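24th December
By the Tonomwood door desk

Pre-show inspection, basement room, Tonomwood. Vass live set, record launch for the Grernmont label. Capacity 283. Comments are from the walk-round before doors. Items marked OPEN need somebody's name against them before the first kick drum.

1. Fire exits clear and unlocked - OK
Both of them. The rear one had a flight case in front of it with "DO NOT BLOCK EXIT" stenciled on the lid. It has been moved to the loading dock, where it blocks nothing but the view.

2. Exit signs lit - OK
The left one buzzes at a steady B flat. Two acts have now asked whether it can be recorded.

3. Extinguishers in date - OK
Next service is March. The CO2 unit by the booth was being used as a coat hook. Coat removed. It was a nice coat.

4. Mains supply to stage - OK
Tested at every outlet. The Vass rider asks for "clean power," underlined. They are getting the same power as the beer fridge, on a separate breaker.

5. Extension leads and daisy chains - FAIL, then OK
Found one four-way plugged into another four-way, plugged into a third, feeding a drum machine, a reverb unit and a lava lamp. Cut down to one. The lamp did not survive the review.

6. Cable runs taped - OK
Taped across the full width of the floor. The run to the left sub still lifts at the corner by the pillar. Press it down again after soundcheck, and again after that.

7. Speaker stacks strapped - OK
Six cabinets, all strapped and chocked. The top pair had crept forward since the last dub night. Check them between sets, by hand, from the side. Standing in front to see if they are moving is a method that works once.

8. Turntable isolation - OK
Paving slabs on foam under both decks. The test pressing of the Drovlow remix skips on the B-side whatever you stand it on, so please stop adding slabs.

9. Sound level limiter - OPEN
Trips where it should. However, the little plastic cover was off again and there was a matchstick in the reset switch. We have replaced the cover. We have kept the matchstick. Whoever is mixing signs for this one.

10. Earplugs at the bar - OK
Full jar. Free, in spite of the sign saying two dollars, which has been taken down twice.

11. Smoke machine - OPEN
Fluid topped up, nozzle pointing away from the detector. Short bursts only. At the last label night the headliner played forty minutes to a room that couldn't confirm he was there, and the reviews were the best he's had.

12. Strobe warning posted - OK
At the street door and again on the stairs. Large type this time.

13. Drapes and soft goods - OK
Flame certificates seen for the stage backdrop and the booth curtain. Keep all fabric well back from lamps.

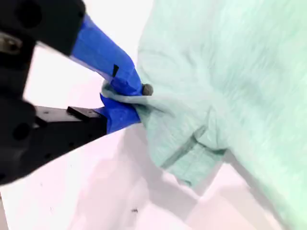 Mint-green cloth, held in a fold between blue-taped fingers.

14. Stairs and handrail - OK
Third step from the bottom has new grip strip. The handrail is solid, if sticky. Wiped once, and it may need a second opinion.

15. Merch table - OK
Moved out of the escape route and up against the wall. Boxes go under the table, lids on. Float box key is with the door desk.

16. First aid kit - OPEN
Stocked except for burn gel. The incident book is full to the last page, so a new one has been started. First entry: paper cut, from the incident book.

17. Door alarm - OK
Code is still 1699. Please stop writing it on the door.

Three items open. Recheck 9 and 11 after soundcheck and initial the sheet on the clipboard by the booth.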